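Visit report: student manipulation project, Dursun workshop
Filed 6 April 2021

Purpose of the visit was to see how the second-year group runs its bowl-stacking project, and to decide whether our own club can take on the same task in September. I had two hours with the group and their advisor, Defne Başaran, and most of a third going through logs with the two students who maintain the controller.

The project is called Jikuvow. It began as a course assignment (pick up one object, put it on another, report the success rate) and has since become the group's entry for the Gistetti student meet, where the manipulation category uses household dishes. The rules give each team a fixed table, a fixed camera position, and a time limit per attempt. Teams bring their own arm.

Layout

The workshop is a single long room on the ground floor. Code is written at the window end and trials are run at the other, against a plain wall. The trial table is gray and matte. Başaran said the first one was varnished and gave the depth camera trouble at low angles. The replacement has picked up wear, and the students leave it as it is so that the segmentation model sees an uneven background during training.

Room lighting is left on for every session and the blinds on the trial side stay down. They had one bad week last fall that they traced to afternoon sun on the table, and the blinds rule dates from then. It is written on the door.

Hardware

The arm is a Totden six-axis desktop unit with a parallel gripper. The gripper fingers are printed in the workshop and faced with a thin rubber strip, replaced when the strip starts to peel at the tip. I asked about suction. They tried it in the first month and dropped it for bowls: a curved, slightly rough interior would not seal reliably at the angle the arm could reach.

The control computer is an ordinary desktop under the table. Wiring is tidy, labels are on both ends of every cable, and the emergency stop is fixed to the table leg on the operator side. There is a second stop on a lead for whoever stands at the wall end. I would copy this arrangement directly.

The task

Two bowls are placed on the table at positions drawn by the script. The arm has to grasp the smaller by the rim, lift, move over the larger, lower, release, and retract clear of the camera view. The attempt is scored from the still taken after retraction. Scoring has three grades: nested, nested with tilt, and failed. A tilted stack counts as a success for the meet but is logged separately, and the group cares about the difference more than the rules do.

Rim grasps are where the tilt comes from. The gripper holds the bowl at one side, so the bowl hangs at a small angle, and on release the held side comes down last. If the release height is too great, the bowl drops and can stay off level against the inner wall of the one underneath. If it is too low, the fingers press the lower bowl sideways before they open. The working window is narrow. The students set it by hand for each pair of bowls and store it in a table — a weak point they are aware of, given that the meet may supply dishes they have not handled.

A learned release height is in progress. The model takes the last image before descent and predicts a height offset. Training data comes from the logged trials, 2,535 of them at the time of my visit, including failures. I was shown the loss curves, which looked reasonable, but there was no side-by-side comparison with the hand-set table. I asked for one and was told it is next on the list.

Session observed

I watched a block of 22 attempts. Of these, 17 were graded as successes of either kind. Failures were mostly missed grasps at the near corner of the workspace, where the wrist approaches its joint limit and the planner chooses a poor approach. One failure was a timeout with no motion at all, cleared by restarting the planner. Nobody could reproduce it afterward.

Resetting between attempts is done by hand and takes longer than the attempt itself. One student resets, one operates, one grades. Grading is done from the screen without looking at the table, to match meet conditions. The roles rotate at the end of each block. The grader reads the result aloud and the operator types it, which produced one mismatch while I was there; it was caught in the end-of-block check against the saved stills.

The grading itself deserves a comment. Tilt is judged by eye from a low side view, and small tilts are hard to separate from perspective. The students have a printed sheet of reference stills taped up next to the screen. Two graders working independently on the same set did not always agree, and the sheet was made in response. A fitted ellipse on the upper rim would give a number. Başaran has left this as an open exercise for whichever student wants it.

Instruction

The course side is light on lectures. Each student keeps a notebook, and a change to the controller is not merged until another student has run a block with it and signed the log. Başaran reads the logs once a week and mostly writes questions in the margin. She does not touch the arm during sessions. When the planner hung, she waited while the students worked down their own checklist, even though she clearly recognized the fault.

Students joining midyear start with resetting and grading before they are given any code. The advisor's view is that they write better tests after watching a few hundred placements. The two I spoke to found the period long but did not disagree.

Points for our club

The task is within our reach with the arm we have. We would need new fingers, a matte table surface, and a second stop. Our camera mount is too high for a side view of the rims and would have to come down close to table level.

Log everything from the first day, in the same format they use. Başaran has agreed to send the template and the checklist.

Start with one pair of bowls. The Dursun group began with several and spent weeks unable to tell grasp errors from bowl differences.

Decide on the tilt threshold before collecting data. Theirs changed once, and the earlier trials had to be regraded.

Open question: whether to enter the meet in the first year or run internally only. I lean toward internal. To be discussed when the equipment list is priced.

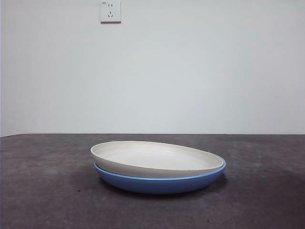 Cream bowl in the blue bowl, left side slightly high.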